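4.2 Reuse of rigid gift packaging for household storage

Rigid gift boxes differ from most secondary packaging in that they tend to stay in the home after the original contents are gone. In our diary sample, 34 households recorded every rigid box that entered the home between the start of June and the end of the study, along with its later use. Participants made 2,804 entries in total. Entries were coded independently by two of the authors, and disagreements were settled following the scheme of Palumbo and Shearer, with one change: food and non-food uses were kept apart even when a box served both within the same week.

Boxes with a separate lift-off lid were kept longer than boxes with a hinged lid. Median retention was 96 days for the former and 13 days for the latter. Participants often gave the same explanation in interviews – a loose lid can be set aside, and the base then works as an open tray. Hinged boxes took up more desk or shelf space when open and were more often moved to a closet, where use stopped.
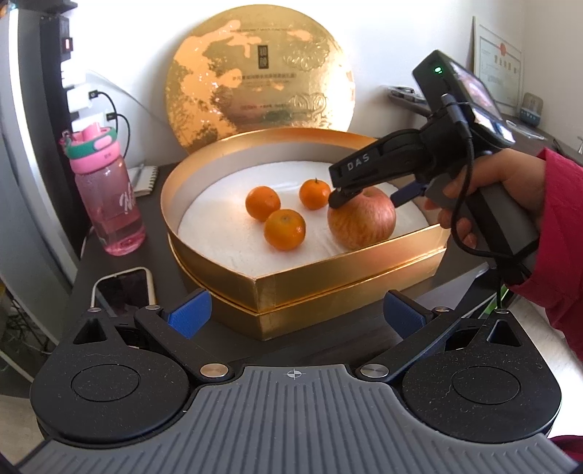 Figure 6. Heart-shaped gift box holding fruit on a desk, with the lid standing behind it.

Shape had a weaker effect than we expected. Round and heart-shaped boxes waste space along a wall, and they stack poorly with rectangular ones, yet they were not discarded sooner. Their contents were mostly small items that need no alignment, such as fruit, wrapped candy or hair ties. In Figure 6, three mandarins and an apple rest on the white padding inside the base, and the gold lid is propped upright with its floral motifs facing out. We coded arrangements of this type as "open display" – the lid remains with the box but does not cover the contents. Padding was treated as a separate variable, as several participants removed it before storing food and others left it in place for the whole period.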